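Tisavura Pattern Index

A table of repeating surface patterns used on wall coverings, tile, floor vinyl and printed panels, with one record per pattern. The index covers geometry and color only. It holds no scans of the patterns and no supplier information.

Version: 1.4
Last schema change: January
Records: 188
Format: CSV, UTF-8, comma-separated, header row present
License: CC BY 4.0 for the table, MIT for the scripts

Contents

patterns.csv – one row per pattern
colors.csv – one row per color per pattern, joined on pattern_id
groups.csv – lookup table for the symmetry groups
synonyms.csv – trade names mapped to index names
scripts/ – validation and drawing scripts
CHANGES – version notes

Background

The index began as a merge of two older lists. The Kevthorpe list was arranged by trade name and had no geometry. The Cuadros list had measured repeats but used its own numbering, and several entries differed only in color. Both were retired when version 1.0 was published. Old identifiers are kept in the columns kev_ref and cua_ref and will not be reused.

Trade names are a poor key. "Herringbone" and "chevron" are swapped in a large share of the source entries, and "zigzag" is used for both as well as for plain broken lines. The index separates them as follows.

Herringbone: rectangles laid at right angles to each other, with the end of one piece meeting the side of the next.
Chevron: parallelograms meeting point to point along a straight seam, mirrored across that seam.
Zigzag: a continuous line or band with no division into pieces.

Where a source name conflicts with the geometry, the geometry decides. The source name goes to synonyms.csv.

Fields in patterns.csv

pattern_id: integer, stable across versions
name: index name, lower case
family: one of 6 values (grid, stripe, chevron, herringbone, polygon, curve)
group: symmetry group in short crystallographic notation, e.g. pmg, p4m, cm
group_colored: the same, with color taken into account
repeat_w, repeat_h: width and height of the smallest rectangular repeat, in millimeters
angle: for chevron and herringbone only, degrees between the piece and the seam
n_colors: number of distinct colors, ground included
kev_ref, cua_ref: retired identifiers, may be empty
note: free text

The two group fields often disagree. A chevron in a single color with outlined pieces has more symmetry than the same layout in alternating dark and light. Queries about visual similarity should use group_colored. Queries about cutting or laying should use group.

Missing values

Empty means not measured. A dash means not applicable. Do not read either as zero. Repeat size is missing for around 100 records, mostly those inherited from the Kevthorpe list, and there are no plans to estimate it from other fields.

Color

Colors are stored as CIE L*a*b* values under D65, plus a plain English term. The term is picked by a human reader from a closed list and is not computed from the values. Dull greens and browns are the weak point: "olive gray", "khaki" and "dark taupe" overlap, and two readers agreed on these less often than on any other terms. Use the numeric values when the distinction matters.

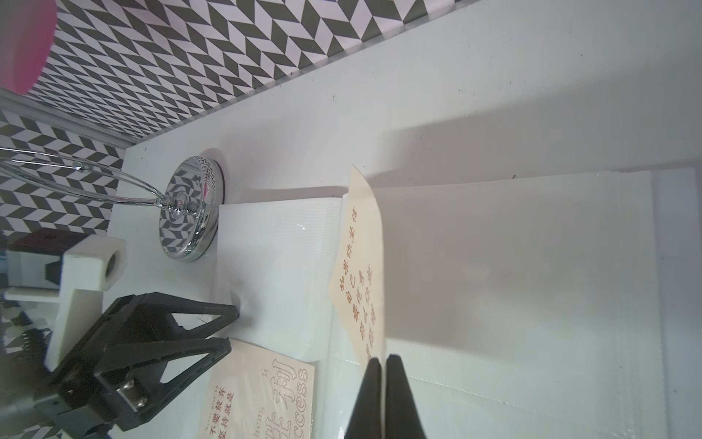
Chevron family, two colors: dark olive gray and pale white. Panels at a corner above a white tabletop.

Perspective and measurement

Repeats are measured on flat samples only. Apparent repeat size shrinks with distance, and the apparent angle of a chevron changes as soon as the surface is viewed off axis. Values taken from room photographs were accepted in the Cuadros list and have been removed. The affected rows carry the note "repeat withdrawn in 1.2".

Validation

Run scripts/check.py from the top folder. It reports duplicate identifiers, unknown group symbols, color rows with no parent pattern, and n_colors values that do not match colors.csv. A clean run prints nothing and exits with status 0.

Known problems

4 records in the curve family have a group symbol that depends on how line width is treated.
The Civach tile series is entered as separate patterns although some are rotations of each other. Merging is planned for 1.5.
synonyms.csv is English only.

Corrections

Send corrections as a patch against patterns.csv, one pattern per commit, with the method of measurement in the commit message. Changes to pattern_id are rejected.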